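Werer presenta la colección Prorano para ordenar la casa desde la mesa

La línea de cestas y pequeños accesorios llega a las tiendas en agosto

La firma de artículos para el hogar Werer anuncia el lanzamiento de Prorano, una colección pensada para las personas que viven en pisos pequeños y que usan la misma mesa para comer, para trabajar y para doblar la ropa. La colección tiene 6 familias de producto y estará disponible desde agosto en la tienda en línea de la empresa y en los establecimientos Kartha.

El proyecto empezó con una encuesta a 600 hogares clientes de la marca. De ellos, 242 respondieron que la ropa limpia pasa más de un día en la cesta antes de llegar al armario. Con esta información, el equipo de diseño decidió trabajar sobre una cesta que puede quedarse a la vista en el comedor, junto a las flores y a los cuadros, sin molestar.

El color blanco fue elegido después de varias pruebas en el espacio de muestra de la empresa, donde las cestas se colocan sobre mesas con objetos de uso diario.
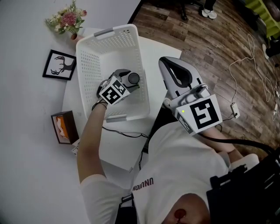

Cesta de plástico blanco con asas grises, sobre una mesa blanca con flores, un cuadro con silueta de ciervo y una caja de pañuelos.

Las paredes perforadas dejan pasar el aire y hacen la cesta más ligera. La forma rectangular permite ponerla en un estante o debajo de un banco, y los dos lados con asa facilitan el transporte por pasillos estrechos. Werer recomienda limpiarla con agua tibia y jabón suave, y secarla bien antes de guardar ropa en ella.

Además de las cestas, Prorano incluye cajas para pañuelos, marcos, macetas pequeñas, bandejas y ganchos de pared. Todos los artículos se venden por separado – también los colores de temporada, que se anunciarán más adelante.

La primera producción es de 2000 cestas y se realiza en la planta de Brulus, donde la empresa fabrica sus artículos de plástico. Los clientes que ya están registrados podrán hacer su reserva desde el primer lunes del mes, a partir de las nueve de la mañana.

Sobre Werer
Werer diseña y vende artículos de orden y decoración para el hogar. Su catálogo incluye productos para la cocina, el baño, el lavadero y el dormitorio.

Contacto para medios: departamento de comunicación de Werer.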